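Hastdale Community Hall Association
Minutes of the Regular Meeting, Thu 26 June

1. Call to order
The Chair called the meeting to order in the upper room. A quorum was present. The minutes of the previous meeting were approved with one correction: under Grounds, "north gate" should read "side gate."

2. Roof and gutters
The Secretary reported that two bids had been received for the gutters on the Kong Street side. The lower bid, from Prirkix, does not include removal of the old brackets. It was moved and seconded that Prirkix be asked to restate its bid with removal included, the total not to exceed $2000. Carried, with one abstention.

3. Hall rental rates
The proposed increase in the evening rate was discussed at length. Members representing the dance classes asked that existing bookings be honored at the present rate. The motion was amended to that effect and carried. The new rate takes effect in August.

4. Parking
Complaints have been received from neighbors on Kong Street about cars blocking driveways during Saturday events. The Secretary was directed to write to all regular renters. The request for painted lines was tabled.

5. Kitchen and refreshments
The kitchen report was received. The present coffee order with Skuletti will continue through August. Members were reminded that beans are to be weighed for each urn and the amount entered on the supply sheet. The sum of $1000 for kitchen supplies was approved as budgeted.

Coffee beans and kitchen scale

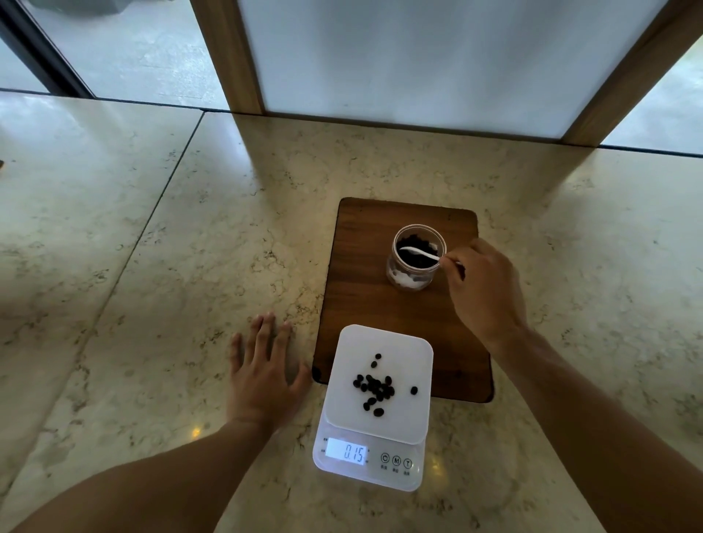
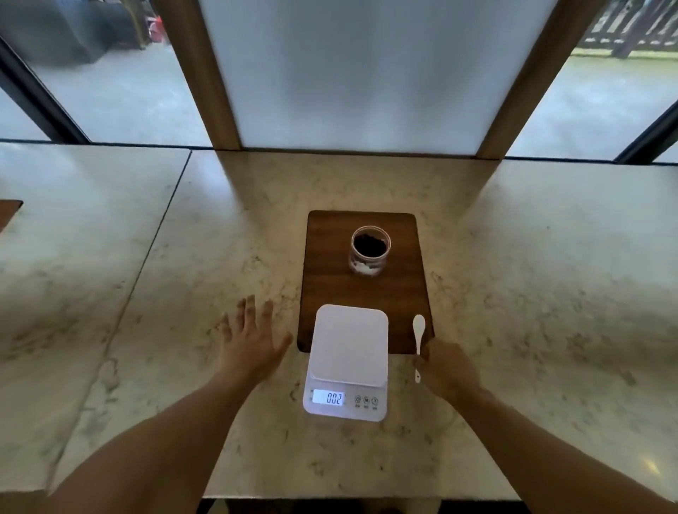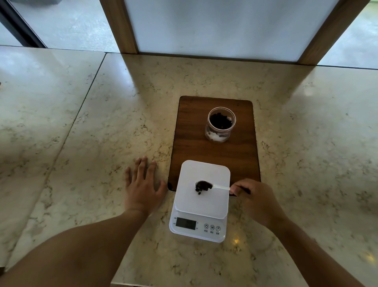 6. Other business
The key list is out of date. All holders are to confirm their keys with the Secretary in writing. A request to store folding chairs under the stage was denied on fire safety grounds.

7. Adjournment
There being no further business, the meeting was adjourned.

Recent minutes and notices
Minutes of the Annual Meeting
Notice of Revised Rental Rates
Side Gate Repair: Summary of Bids
Hall Rules for Regular Renters

Last updated: August

Contact the Secretary | Copyright Hastdale Community Hall Association | Back to top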